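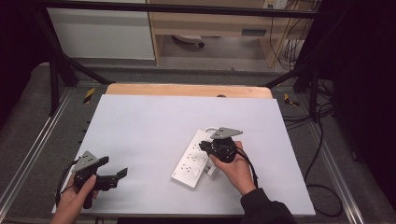

Handout 4: Laying out a sampling grid for topsoil pH

The Wanonville plot is 48 m by 30 m and slopes gently to the north. Treat it as one unit unless the old field boundary is still visible, in which case sample each side separately and keep the bags apart.

Pace out a W across the plot. Take cores at even spacing along each arm to a depth of 100 mm, after scraping off surface litter. Avoid gateways, trough sites and the headland. Nine cores make one composite sample.

Crumble the cores into a clean bucket, remove stones and roots, and mix. Air-dry on paper at room temperature. Oven drying shifts the reading – do not use it for pH.
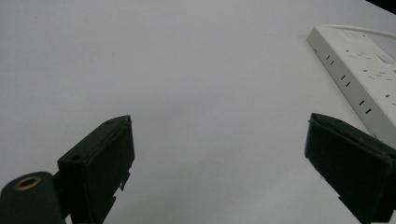
Elli Nurmi: On the Gukilville clay I could not get a steady value in water, and switching to calcium chloride solution settled it. Which should go in the report?

Report both, and label them. Values in calcium chloride normally come out lower than those in water, and the two must not be averaged or plotted on one axis.

Calibrate the meter at pH 7 and pH 4 before the first sample. Stir the suspension, leave it for 30 minutes, stir again and read. 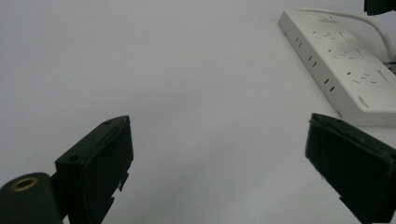
Rinse the probe between samples and blot it; rubbing the glass causes drift. Repeat any sample where duplicates differ by more than 0.1. The Rondeo and Miettinen plots follow the same procedure, except that Miettinen is peat and needs a wider ratio of water to soil (see Handout 5).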